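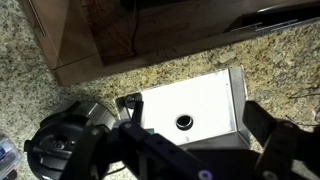 Clearance rules for a wrist-camera arm working on a kitchen counter

Posted by Nusrat Abbasi in Workplace Practice

Our department operates a two-finger arm in a residential-style test kitchen with a granite countertop and wooden cabinets. The present task is the handling of a white sheet-metal box. Our written procedure was prepared for a steel bench and does not address household surfaces. I would appreciate guidance on three matters: whether a marked keep-out area is required along the cabinet fronts, how cables near the work area should be treated, and whether small items may remain on the counter during a run. The site safety review is in August.

Trilok Khurana
9:00 a.m.

The starting point should be a written risk assessment for the kitchen itself. An assessment prepared for a bench does not transfer, even where the arm and the program are unchanged.

Cabinet handles project into the space and should be treated as fixed obstacles. Enter them in the planning model with the same margin used for walls. Any cable that hangs within reach of the arm should be tied back or rerouted before power is applied, and the person who did so should initial the run sheet. Plastic containers and other items not used in the task should be removed from the counter.

With respect to sheet metal, folded edges should be inspected by hand, with gloves, before the part is first gripped. Grip force should be set at the lowest value that holds the part and recorded with the program version. The emergency stop must be within reach of the operator at all times. If two people are present, one of them is to be named as operator in advance.

Taha Hamdy

We put tape on the counter and it has been fine. Check with your insurer.

Talha Magsi

I concur with Mr. Khurana, with one addition. At Brovcombe we also require a slow-speed pass of the full path after any change to the counter layout, including the removal of an item. The keep-out area is marked on the floor as well as on the counter, as visitors tend to lean on the cabinets. Our form is 2 pages long and is renewed whenever the gripper fingers are replaced.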